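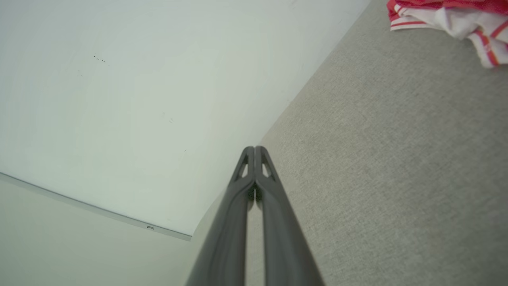 Gray Fabric in Shared Rooms: Care and Replacement

The Furnishings Office has completed its review of the woven gray fabric used in the shared rooms at Ulwood. Residents and staff are asked to read the guidance below before the new arrangements begin in June.

The review covered 120 pieces, including seat covers, padded panels and table covers. Most remain in good order. Fourteen will be replaced because the weave has thinned or the edge has begun to pull. Pieces selected for replacement will carry a paper tag on the underside, and residents need not take any action.

Routine care is simple. Fabric should be vacuumed with a soft brush, working along the weave in one direction and then across it. Crumbs and grit should be removed before any damp cleaning is attempted. Spills should be blotted with a plain white cloth and never rubbed. Colored cloths and paper napkins have left dye on several covers during the past year, and the office would be grateful if these were kept for other uses.

If a mark remains after blotting, please use lukewarm water and a small amount of mild soap, and leave the piece to dry away from the radiators. Bleach, window cleaner and scented sprays must not be used on any fabric in the shared rooms.

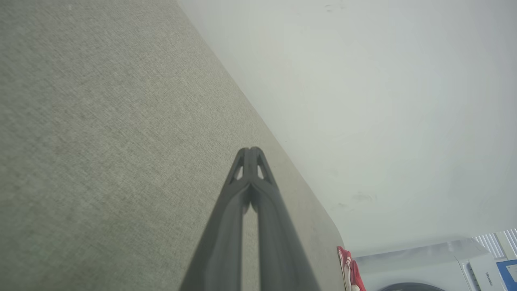

Pale surfaces require separate treatment. Light scuffs can usually be lifted with a damp cloth and light pressure. Scouring pads dull a matte finish and must not be used. Where fabric and a pale surface are close together, the fabric should be cleaned first so that loose dust does not settle on a surface that has just been wiped. Any dark mark that does not respond to a damp cloth should be reported and left alone.

Replacement fabric has been ordered from Mladenović in the shade listed as Jura, a slightly warmer gray than the present stock. The two shades will be kept in separate rooms where possible. The Randier reading room will be the first to receive the new covers and will close at 10 in the morning on the day they are fitted. A notice will be posted on the door in advance.

Cleaning kits may be borrowed from the front desk for 20 minutes at a time. Questions about tagged pieces, and reports of torn seams or persistent stains, should be addressed to Dede Asamoah in the Furnishings Office. Please give the room name and the position of the item in the room.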